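The dark plates

I have been using the same white dishes since I moved into my first apartment. They were the kind you buy one at a time at the supermarket, so they never quite matched, and by last winter I was down to three dinner plates and a stack of bowls with chips in them. I had been meaning to replace them for a long time and kept putting it off.

In April I finally did something about it. Lemlem Demissie, who I used to work with, was clearing out her mother's house on Bulbridge Street and had more dishes than she could give away. She sent me a list. Most of it was serving pieces I have no room for, but near the bottom it said "dark plates, square, flowers, used for company." I asked what she wanted for them and she said to come get them before the weekend and bring a box.

They turned out to be nicer than I was picturing. The glaze is glossy and goes from black to a deep green depending on where you stand. The flowers are pale, with cream and gray petals, and there are leaves painted toward the edges. The corners are rounded off, so they don't catch on each other when you stack them. I was worried that flowers on a dark plate would look fussy with food on top, but plain rice or eggs look very good on them. Pasta with red sauce does too. Brown stew doesn't. It disappears into the glaze and you end up eating by feel.

The one drawback is that a dark glossy plate shows everything. On my old white ones I could let them air dry and never think about it. On these, every drop leaves a gray ring. We have hard water in this building (Gaurav Negi downstairs has given up on glass shower doors because of it), and the first time I washed the plates I thought I had scratched them. It was only mineral spots. They came off with a little white vinegar on a soft cloth.

I tried a few ways of dealing with it. For the first week I towel dried each plate right out of the rinse. That works, but I don't enjoy it, and I went through a lot of towels. Then I tried the rinse aid my sister swears by, a blue bottle from Huet, which is meant for dishwashers. I put a small splash in the rinse basin. It helped some, but I could smell it on the plates afterward and I didn't care for that.

What I do now is simpler. I wash the plates first, before anything greasy goes in the water, and rinse them as hot as my hands can take. Hot water runs off faster and the plates are warm when they go in the rack, so they dry before the drops have time to settle. I leave them for 5 minutes, then give the fronts one pass with a dry cloth and put them away. Cotton flour sacks are better than terry for this. Terry leaves lint, and lint shows up on black as badly as water does.

The rack matters more than I expected. My old one was a plastic thing from Zitel with a tray underneath, and the slots were shallow. Round plates sat in it fine. Square ones stand up taller and would lean over until two of them were touching, and wherever they touched they stayed wet. There was always a damp line down the front of one plate in the morning.

I replaced it with a plain wire rack. It cost $19 at the hardware store, and I passed over a bigger Brokico one that was much more than that and would have covered half the counter. The wire one has a zigzag divider that holds each plate on its edge, and the bottom is open rods, so nothing collects under the plates. I put a folded towel beneath it when I have a full load and take the towel away when I'm done. If I'm only washing up after myself I skip the towel and wipe the counter.

I start loading from the back and leave the front for cups. If there's room I skip a slot between plates. When there isn't, I turn them so they all face the same way, painted side toward the window, and they don't seem to mind being closer together. Silverware goes in a jar by the faucet. I don't put pans in the rack at all anymore. I knocked a saucepan handle into a plate the second week and it made a terrible noise, though I couldn't find a mark.

For storage I have them in the cabinet to the left of the stove with a paper napkin between each one. Yabsira Belay told me to use felt circles, and I may get some, but the napkins are doing the job and I had a whole package left from a birthday.

I asked Lemlem if she knew where her mother had bought them. She thought they were a wedding present but wasn't sure whose wedding. There's nothing written on the backs that I can make out. If I break one I won't be able to replace it, so I've kept two of the old white plates on the top shelf for microwaving and for anything that needs a sharp knife.

The white bowls are still here too, chips and all. Bowls are going to be the next thing, and I haven't decided if they should match.
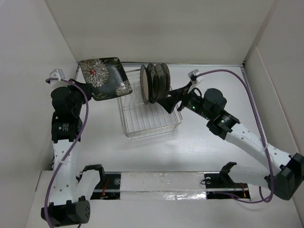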